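February – bench notes, wireless pad dropouts

Picking up from the last entry. Tirkus pad still losing its link to the Tarnell console box, Whiteley pad fine on the same box. Same room, same shelf, fresh batteries in both.
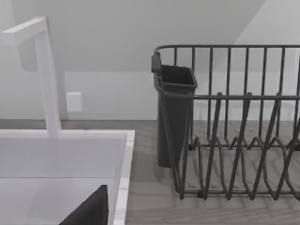
Swapped the receivers over first. No change, the Tirkus drops on either one. So leave the receivers alone for now.

Next: distance. Sat at the near chair, ran the menu scroll test for 15 minutes. No drops. Moved to the far wall, same test, 2 drops, both while the router was busy with the big download. Turned the router off, repeated from the far wall, clean. Turned it back on and they came back. Pretty sure its channel overlap but want to see it again before I write that on the ticket.

Heidrun Egger says the older firmware hops channels slower after a lost packet. She has the newer build on her own pad and hasn't seen a drop all month. Asked her for the file. The updater wants the pad on a cable, and the cable in the drawer is charge only – marked it with tape so I don't waste another half hour on it.

Rumble: tested with it off as well. Made no differnce to the dropouts. Battery bar goes down slower, obviously.

Pairing notes, as I always forget:
- hold sync on the box until the light blinks
- then sync on the pad, not the power button
- second pad has to wait until the first light is solid
- if it pairs to the wrong box, pull that box's plug and start over

Polling. Set the logger to 100 samples a second, left it going through lunch. File opened ok but the timestamps jump back at one point, think the laptop went to sleep. Throwing that run out. Second run with sleep turned off, more than 300 late packets, nearly all of them in one lump near the end. Router again? Didn't note the time the download started, so can't line them up. Write it down next time.

Trarnport adapter came in too. Plugged it in, the pad shows up as a generic stick and the triggers share one axis. Useless for the racing game, ok for anything else. Might be a driver setting, haven't looked.

To do
- get data cable from upstairs
- flash Tirkus pad, rerun far wall test with router on
- fix router to one channel, try again
- ask Heidrun which build exactly
- return the spare Whiteley reciever, it's on loan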